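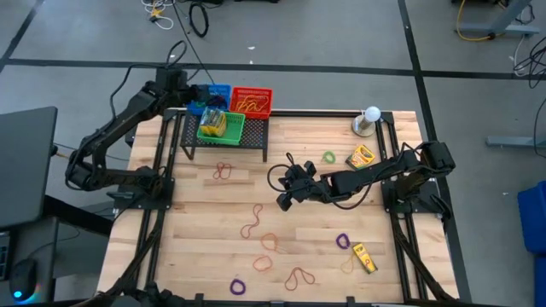 Bench 2, both arms mounted, sorting task partway laid out.

To: neltness-robotics list
Subject: Re: [neltness] Sorting task: band pickup and basket order

Replies inline. I have trimmed the parts of Glenys's message that were settled in the other thread.

Glenys Haslam wrote:
> The left arm faulted again on the approach to the back
> basket. Joint 4 hits its soft limit before the gripper is
> over the rim. It does not happen on the green one. Can we
> just move the stand forward?

We could, but the stand position is written into the task sheet for the Bimham meet and I would like us to practise with it where it will be. The rear left corner of the bench is reachable. The left arm has to swing outboard of the tabletop first and then come back in over the blue basket from the side. In the attached photo it is in that pose, with the gripper end above the left part of the basket. Going straight up and over from the rest position is what uses up joint 4.

I have added a waypoint called OUTBOARD_L to the shared config. Please route every move to blue or red through it. Green sits in front and doesn't need it.

> Are we using one list of objects or two? The sheet says
> "bands, rings, boxes" but the script only has bands and
> boxes.

One list. Rings were missing from the script and are now in. The classes are:

band: any elastic or loop that lies flat, any colour
ring: the purple ones
box: crayon boxes, any size

Boxes go in green. The yellow and orange bands go in red. Dark cords go in blue. Rings have no basket assigned in the current sheet, so for practice they stay on the wood and count as obstacles. If an arm shifts one, log it as a disturbance and keep the run going.

The red bands are still an open item. The sheet says "warm colours to red", and I read that as including them. Akande's team reads it as yellow and orange only. I have written to the organisers and will post the answer to the list. Until then, treat red bands as going to the red basket.

> The gripper keeps closing on nothing with the twisted
> bands. The detector gives a centre point and the centre of
> a loop is a hole.

Correct, and this is the main thing to fix before March. The centroid of the bounding box is fine for a crayon box and useless for an open loop. An S-shaped band is no better, as the centroid can land between two strands. What I would like someone to try:

1. Segment the band and thin the mask to a one-pixel skeleton.
2. Pick the skeleton point with the lowest local curvature.
3. Orient the jaws across the strand at that point.
4. Reject the point if another strand lies within the open jaw width.

Step 4 matters for the twisted ones, where two loops lie next to each other and the jaws will come down on both. The fallback is to take whichever point has the most clear wood around it.

I labelled 366 frames over the break and split off 29 as a holdout. Please leave the holdout alone while tuning. The skeleton step should run inside the 200 ms budget on the bench PC, but I have not timed it.

> Which arm has priority in the middle?

The right one. It reaches left across the centre of the table, and its forearm covers a good part of the boards when it is out there. The left arm must not enter the centre zone unless the right reports parked. The lock is in software only. Keep a hand near the stop while you are testing both together.

Remember that the right forearm can also pass close to a crayon box lying behind it. The planner does not model the drooping cable under the forearm, so pad that link by 10 mm until the collision model is redone.

> Can we swap the cable loops for something tidier? They
> catch the light and the detector sometimes calls them
> bands.

No swap this term. The loops at the wrists need the slack for full rotation. Mask them out using the arm pose, as we already do for the grippers. If you still get black bands reported near a wrist, send me the frame and the joint values, not just a screenshot.

Housekeeping:

The small lamp-like thing at the back right corner of the tabletop is part of the layout. Leave it in that corner so our runs stay comparable.

The Sonatix controller firmware stays at the current version until after the meet. Do not accept the update prompt.

The tape lines on the floor are there for repositioning the bench. If you have to shift it, line it up again and rerun the base calibration before anyone records data.

Logs go in the usual folder, one file per run, with your initials in the name. Several recent ones have no initials and I cannot tell whose gains were in use.

I still need a volunteer for the skeleton code. Glenys has offered to do the timing once there is something to time.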